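Keeping apples and bananas apart: Alby Tomoana on mixed fruit storage

Alby Tomoana has spent most of his working life in cold rooms. He manages storage at Grumeck, a produce distributor that supplies small grocers and school kitchens, and he wrote the handling rules its customers get with their first delivery. We spoke on a Wednesday at 5 a.m., between two trucks.

His main complaint is with the single back room. "A small store has one cooler, and everything goes into it," he said. "Apples want to be just above freezing. Bananas are damaged under 56 degrees. There is no setting on the dial that suits both."

The damage is called chilling injury. Cells under the banana peel break down, the skin turns a dull gray, and the fruit may never ripen properly afterward. Tomoana said store owners often take the gray color for age and order fresher stock, which goes into the same cooler and comes out the same way. 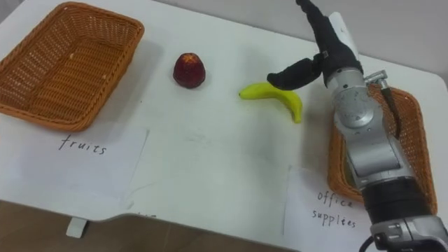 The second problem is ethylene, the gas that many fruits give off as they ripen. Grumeck ripens its bananas on purpose in sealed rooms dosed at 100 parts per million, for a day or so, and then vents them. Outside those rooms, he wants as little of the gas as possible. "Lettuce gets brown spots from it. Carrots go bitter. The amounts are small enough that you will never smell anything."

Last January he went through 461 complaint forms from customers and sorted them by what had been stored next to what. The forms had never asked that question, so he had to phone people. Many could not remember. Of those who could, the pairing that came up most was apples with leafy greens.
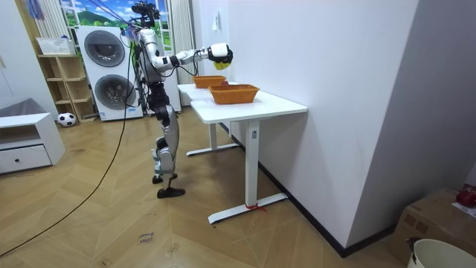
Photo: Corentin Gaillard

Did the result change the rules? "It changed the order they are printed in," he said. Temperature had been first on the sheet. Separation is now first, temperature second, humidity third. The humidity section was cut to one paragraph. Few of his customers own a hygrometer, and he would sooner they bought a decent thermometer and put it in the middle of the room, away from the fan.

He is less strict about containers than I expected. Vented plastic crates are easiest to wash. Open baskets are fine for display if the fruit is one layer deep and the basket is lined when the weave is rough. Stem punctures and scuffs are where mold gets in, and a pear with a scuff at 40 degrees has a few days at most. 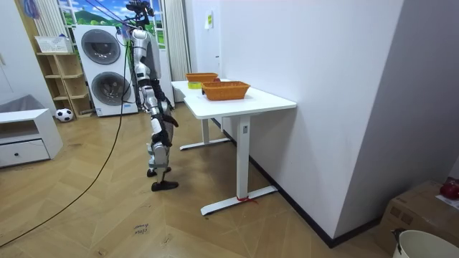 On filters he was cautious. Grumeck ran a trial of potassium permanganate sachets across 671 pallets of mixed loads. The sachets lowered the ethylene reading in closed trailers. In a store cooler whose door opens all day, he could not find a difference. "The door is doing the work already. Save the money and move the apples."

His advice for a store with one cooler is short. Keep bananas out of it altogether, on a shelf out of the sun. Put apples and ripe pears in lidded boxes on the side nearest the door, greens on the far side. Check the apples each morning and pull any that are soft, and write the arrival date on the box itself. Tape labels are acceptable if they are replaced when the box is refilled, and in his experience they are not.

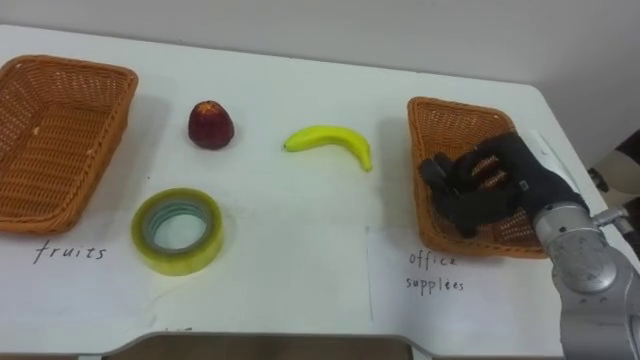

An apple, a banana and a roll of packing tape between two woven baskets.

I asked about tomatoes, the subject of most of the mail we get on storage. He keeps them at 55 degrees until they are colored and at room temperature after that. Refrigerating a fully ripe one for a day or two costs some flavor, he said, and is still better than throwing it out.

The second truck had arrived by then, with the pears on the wrong side of the trailer, and he went out to look at them.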